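Kapitel 7
Größen, Maße und andere Behauptungen: Wie Konfektion rechnet

Lernziele
Nach der Bearbeitung dieses Kapitels können Sie
den Unterschied zwischen Körpermaß, Fertigmaß und Größenbezeichnung erklären,
eine einfache Größentabelle lesen und ihre Lücken benennen,
Sprungwerte berechnen und auf ein Grundmodell anwenden,
begründen, warum ein Gummizug im Bund die Retourenabteilung freut.

7.1 Ein Problem, das es ohne Fabriken nicht gäbe

Wer sich einen Rock beim Schneider anmessen lässt, hat keine Größe. Er hat eine Taille, eine Hüfte, vielleicht eine hängende Schulter, über die der Schneider höflich schweigt, und am Ende hat er einen Rock. Die Größe kommt erst ins Spiel, wenn das Kleidungsstück fertig ist, bevor feststeht, wer es tragen soll. Seitdem gibt es zwei Gruppen von Menschen: solche, die zwischen zwei Größen liegen, und solche, die es noch nicht gemerkt haben.

Für den Betrieb ist die Sache zunächst eine der Lagerhaltung. Jede zusätzliche Größe bedeutet einen weiteren Schnittsatz, weitere Etiketten und einen weiteren Karton, der im Januar noch voll ist. Jede eingesparte Größe bedeutet Kundschaft, die in der Umkleide leise flucht. Größensysteme sind der Waffenstillstand zwischen beiden Seiten.

Wir begleiten in diesem Kapitel den Hosenhersteller Camonwood, der in seinem Werk in Butport Damen-, Herren- und Kinderhosen fertigt. Camonwood hat vor der letzten Umstellung 2828 Personen vermessen lassen. Das klingt nach viel, bis man die Zahl auf Altersgruppen, Geschlechter und Körperhöhen verteilt und feststellt, dass manche Felder der Tabelle nur dünn besetzt sind. In solchen Feldern wird interpoliert. So heißt es jedenfalls im Bericht; in der Schnittabteilung sagt man dazu »schätzen«.

7.2 Drei Zahlen, die gern verwechselt werden

Das Körpermaß wird am Menschen genommen, mit dem Maßband und möglichst ohne dass dieser den Bauch einzieht. Das Fertigmaß wird am flach ausgelegten Kleidungsstück genommen; dieses zieht nichts ein, lässt sich dafür aber dehnen, schieben und schief hinlegen. Die Differenz zwischen beiden heißt Bequemlichkeitszugabe. Bei festem Gewebe ist sie in der Regel positiv, bei hochelastischer Ware darf sie auch negativ ausfallen, was man ihrem Namen nicht anmerkt.

Die Größenbezeichnung schließlich ist überhaupt kein Maß. Sie ist ein Name, der wie eine Zahl aussieht. Steht auf einem Etikett eine 30, so kann damit ein Bundumfang in Zoll gemeint sein, eine Größe aus einer hauseigenen Reihe oder der Wunsch der Marketingabteilung, die Kundin möge sich geschmeichelt fühlen. Das letztgenannte Verfahren, in der Fachliteratur als Schmeichelgröße bekannt, hat einen Konstruktionsfehler: Sobald alle Anbieter schmeicheln, schmeichelt keiner mehr, und die Tabellen müssen trotzdem neu gedruckt werden.

7.3 Der Bund als Streitfall

An der Hose entscheidet sich die Passform vor allem am Bund. Ein Hosenbein darf etwas weit sein, das gilt je nach Jahrzehnt sogar als Absicht. Ein fester Bund dagegen kennt nur die Zustände »zu eng«, »zu weit« und »vor dem Mittagessen«. Gummizüge überbrücken diese Abstände, weshalb ein einziges Modell den Bereich benachbarter Größen abdecken kann. Beim Messen rächt sich das. Der Bund muss zweimal erfasst werden, einmal entspannt und einmal gedehnt, und beide Werte gehören in das Maßblatt.
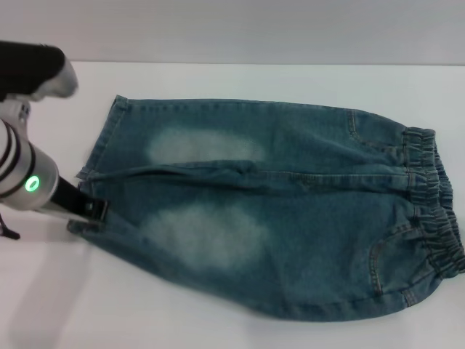

Abb. 7.1 Jeans mit elastischem, gerafftem Bund, flach auf einer weißen Tischplatte.

Das Modell Tambunan, eine Jeans mit Gummibund, lief bei Camonwood zunächst mit nur einem Bundmaß. Gemeint war das entspannte, gemessen wurde im Zulieferbetrieb Grurlow das gedehnte. Aus einer Lieferung von 3635 Hosen gingen 600 zurück, begleitet von einem Schriftwechsel, in dem beide Seiten nachwiesen, dass sie völlig richtig gemessen hatten. Beide hatten recht. Wir kommen in Abschnitt 7.6 darauf zurück, wenn es um Toleranzen und um die Kunst der Maßskizze geht.

Zum Einstieg
Suchen Sie drei Hosen aus Ihrem eigenen Bestand heraus, die dieselbe Größenbezeichnung tragen. Legen Sie jede flach aus und messen Sie die halbe Bundweite sowie die innere Beinlänge. Tragen Sie die Werte in eine Tabelle ein und notieren Sie die größte Abweichung. Hosen, die Ihnen nicht mehr passen, sind ausdrücklich zugelassen.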